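Court rejects bid to overturn Nolton council seat result

April 9, 2026

A judge has dismissed a petition seeking to overturn the result of February's by-election in the Nolton ward, ruling that errors in a campaign leaflet were not serious enough to void the vote.

The Ikon Residents' Group candidate won the seat with 1,504 votes, against 1,391 for the runner-up from the Hekora Alliance. The Alliance lodged its petition after the count, claiming that a leaflet sent out by the winning side had given a false account of its candidate's record on planning.

The leaflet said the Alliance candidate had voted for the sale of the Nolton playing field. Council minutes shown to the court recorded an abstention. The residents' group accepted that the wording was wrong but said it had been taken from a summary on the council's own website, which was corrected after the poll.

In a written ruling of 16 pages, the judge said the statement was untrue but that those who approved the leaflet had reasonable grounds for believing it when it was printed. The Alliance had not shown that anyone in the rival campaign knew of the mistake before the leaflets went out.
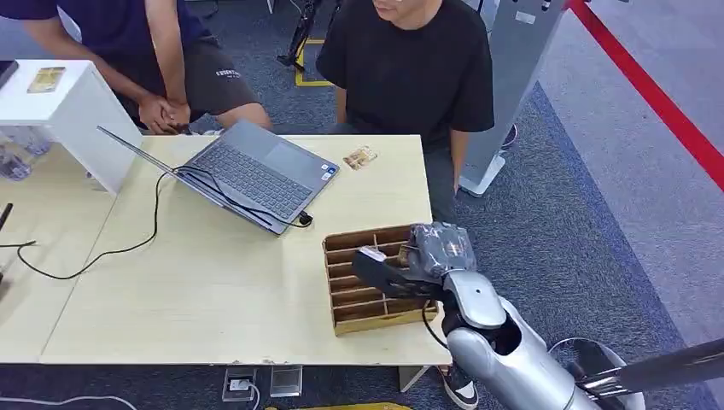
The judge also turned down a second argument, that the leaflet broke the rules on imprints. The printer's name and address appeared on the back page in small type. The Alliance said many voters would have missed it, but the court found that the type could be read without difficulty and that nothing had been left out.

Lawyers for the Alliance, from the firm Steinarsdóttir, had asked for a fresh election to be held before the summer recess. They said the margin was narrow enough for a single leaflet to have made the difference. The judge said the size of the majority did not need to be considered once the main claim had failed.

The Alliance was ordered to pay the residents' group's costs, with the amount to be settled at a later hearing. A request to put off payment was refused.

In a statement, the Alliance said it was disappointed and was taking advice on whether the ruling could be challenged. The residents' group said it would print a correction in its next newsletter.

The result leaves the group with 2 seats on the council. The ward is next due to vote at the full council elections.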